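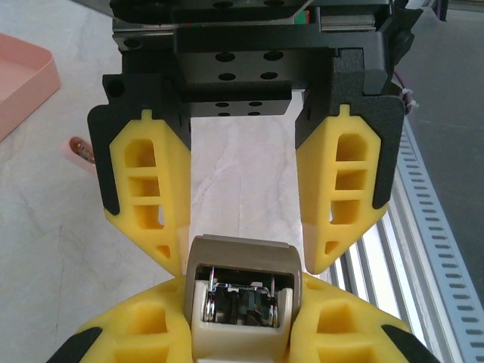

Soft close (online auctions)

A soft close, also called extended bidding, automatic extension or overtime, is a rule for ending an online auction. Under this rule the end time of a lot is moved later when a bid is placed shortly before the planned end. The lot closes only after a fixed period has passed without a new bid. The opposite rule is the hard close, where the lot ends at the published second and no later bid can be accepted.

The two rules can give different results for the same lot, and many sellers choose an auction site partly by the rule that it uses. The soft close is common in sales of machinery, vehicles, estate goods and collector items. The hard close is more usual on general sites where a large number of small lots end every minute.

Terms

The trigger window is the last part of the auction, in which a new bid causes an extension. The extension period is the time that is added or restored. These two are often of the same length, but this is not required. A site can have a trigger window of five minutes and an extension period of two, and then the clock is usually set so that it never shows less time than it showed before the bid.

Some sites use the word "overtime" only for the time after the original end. Others use it for the whole trigger window. Bidders who are active on more than one site should read the definitions in the terms of sale.

How it works

In the simple form, the clock returns to the full extension period after each valid bid in the trigger window. If the window is seven minutes and a bid comes when two minutes are left, the clock goes back to seven. There is no limit to the number of extensions, so a lot with two determined bidders may stay open for a long time.

In the additive form, a fixed amount is added to the time which is left. This form makes longer auctions and is less used today.

In the capped form, the number of extensions is limited. After the last permitted extension the lot ends as under a hard close. The cap helps the auction house to plan its collection day, but it brings back the late bidding that the rule was made to prevent.

Most systems count only a bid that changes the high bidder or the visible price. When the high bidder raises his or her own secret maximum, the price stays the same and normally the clock does too. A few sites extend also in this case, and other bidders can then guess that the maximum was changed.

Effect on late bidding

Placing a bid in the last seconds is known as sniping. Under a hard close it leaves the other bidders no time to answer. It also protects the sniper from bidders who raise their limit little by little when they see competition. Under a soft close this advantage is mostly lost, as each late bid opens a new period for answers.

Late bids still occur. Some bidders wait out of habit, and some do not want to show early that they are interested. A review of one season at the regional auction site Brivar covered 1323 lots of used farm and workshop equipment. Most of the lots that went into extension were extended only once or twice. The longest case had 16 extensions and concerned a hay baler with a reserve price.

Staggered closing

Sales with many lots often combine the soft close with staggered end times. Lots are planned to end one after another, for example one each minute, so that a person can follow several of them. Extensions disturb this order. Lot 40 may still be open when lot 45 has ended.

Two solutions are known. With independent closing, every lot has its own clock and the others are not affected. With linked closing, an extension on one lot moves all later lots by the same time. Flolham used linked closing until a sale of more than 4000 lots ran far past midnight, and changed to independent closing in the following May. Linked groups are still used there for items which are sold as parts of one set.

Technical matters

The server clock decides, and the countdown on the bidder's screen is only a copy of it. A slow connection can show time remaining when the lot is already closed. Terms of sale usually say that the time of receipt at the server is final — the moment when the bidder pressed the button has no meaning.

If the site is out of service during a trigger window, the auctioneer may reopen or extend the lots by hand. The terms at Rivera allow this only when the fault was on the side of the site.

Criticism

Bidders complain most often that the end of the sale cannot be known in advance. This is a difficulty for people in distant time zones and for those who bid from work. Sellers sometimes have the other complaint, that a short window of one minute gives too little time to think. Dudby, a site for collectors, lets the seller choose between a soft and a hard close for each listing. The choice is shown beside the end time and cannot be changed after the first bid.

See also

Proxy bidding
Reserve price
Bid increment
Candle auction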